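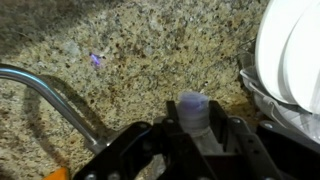
Wrist view, sink station, gripper closed on the cap of the bottle.

Re: [teleop-users] Hand guiding or remote control for kitchen tasks?

On Tuesday the Foley lab wrote:
> We are starting with one arm and a small kitchen corner. Is it better to
> move the arm by hand during the demonstration, or to use a leader arm
> from another table? And how many demonstrations did you need before the
> policy was useful? Our first 25 were all made by hand guiding and the
> result is quite poor.

Hello all,

I can answer for our group at Brondell. We have tried both ways, and for work near the sink we now use only remote control.

With hand guiding, the main problem was the wrist camera. The hands of the teacher came into the view in almost every demonstration, and later, when the robot worked alone, the hands were of course missing. Please check your 25 recordings for this before you make more of them. The second problem is the force. When I push the arm by hand I do not feel what the fingers feel, so I pressed the bottle much too hard and did not notice it.

With the leader arm, the person should look at the wrist picture on the screen and not at the real counter. This was difficult for our people in the first days. In the attached view you can see why we insist on it: the fingers and the side brackets take a large part of the lower picture, and the steel tube goes behind them. If the operator looks from the side of the table, he uses information which the policy will never have.

About the numbers. We recorded 600 demonstrations at this station, but 27 of them we threw away, mostly for long pauses where the operator was thinking. The policy learned to pause also. I would rather start with a small clean set than repeat our mistake.

Two more things which cost us time:

The granite has many small flecks, and the focus at this distance is soft. We tell operators to judge the position from the fingers and the cap, never from the pattern of the stone.

We change the place of the dish rack after every 4 demonstrations. When it stayed in one place, the arm went to the same point even with the rack moved.

Our recording script is a changed version of the one from Jirik. It does not yet work with the newer Cadbridge driver, the gripper time stamps arrive late. If somebody has a patch for this, I would be very thankful to receive it.

Best regards,
Brondell teleoperation group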